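Learning to eat fruit again

11/03/2024

When I moved to this country I stopped eating fruit. I did not decide it. In my parents' house there was always a bowl on the table and my mother put a peeled orange in your hand if you sat still too long. Then I lived alone, I worked late, and the fruit I bought went soft in the bag. After some time I stopped buying it, and for nearly 9 years I ate an apple only when somebody gave me one.

In March my doctor looked at my blood results and asked me what I have for breakfast. I said coffee. She asked what I have with the coffee. I understood then where the conversation was going.

She did not give me a diet. She told me to eat fruit 3 times a day for one season and to write it down, so I bought a small notebook and began. I want to tell here what I learned, because a few readers wrote to me after my post about sleep and asked for something practical.

The first week I made the mistake of a beginner and bought for the whole month. The grocery on Semple Street had a good price and I carried home two heavy bags. Half of it I threw away, with shame. A banana does not wait for you. Now I buy small amounts and I look at the calendar first: if I have dinner outside on two evenings, I buy less.

I also began to weigh things. My doctor never asked for this, but I am a person who likes a number. My goal was 800 grams a day with vegetables included, and I had no feeling at all for how much that is. After two weeks of weighing I could guess it quite well with my hand, and I put the scale back in the cupboard.

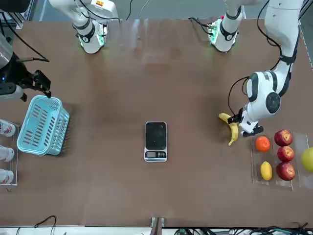
A banana, a small kitchen scale, and more fruit in the trays.

The second lesson was about where the fruit lives. I used to keep everything in the bottom drawer of the refrigerator, behind the door, under the yogurt. I forgot it completely. My neighbor Sheena Paterson told me to put it where my eyes go when I am bored, and for me this is the corner beside the kettle. While the water gets hot I look at the apples, and very often I take one.

I should admit that I do not like all apples. The soft kind, which feels like wet flour in the mouth, I cannot eat. For years I believed I disliked apples in general, and in truth I had only met the wrong ones in the office kitchen. So I tried one new kind each week and gave it a mark in the notebook. The sour and hard ones got the best marks. The one I liked most is sold at the Tarnia market only in the fall, from a man who writes the names on pieces of cardboard, and his handwriting is so difficult that I still do not know what it is called. 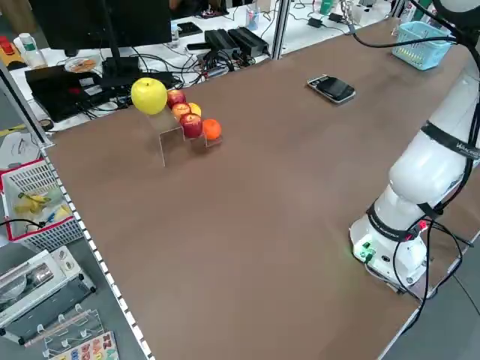
Dougal Baxter wrote to me that I make it too complicated, and that he has eaten the same cheap apple every day since he was a student and feels very well. He also thinks the notebook will make me tired of the whole thing before winter. Maybe he is right about the notebook. I have already missed several pages. But I disagree about the same apple every day, because for me the curiosity is what keeps me going, and without it I would be back to coffee alone.

The evenings are still the difficult part. In the morning I have discipline, and at lunch I copy what my colleagues do. After dinner I want chocolate, and a mandarin is not chocolate, whatever the magazines say. What helps me a little is to cut the fruit and put it on a real plate, with a fork, and sit down. It takes longer to eat and it feels more like a dessert. With cinnamon it is better again.
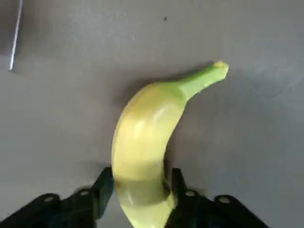 Is it all right to buy bananas when they are still green? I prefer it, because they ripen at home on the counter and I can eat the first one firm and the last one sweet.

My next appointment is in 2 weeks. I do not expect a miracle in the blood results and I will write here what she tells me, also if it is bad. In the meantime I have pears to try, which I have avoided since childhood because of one very bad pear at my aunt's house. If you know a good kind to start with, please write it in the comments.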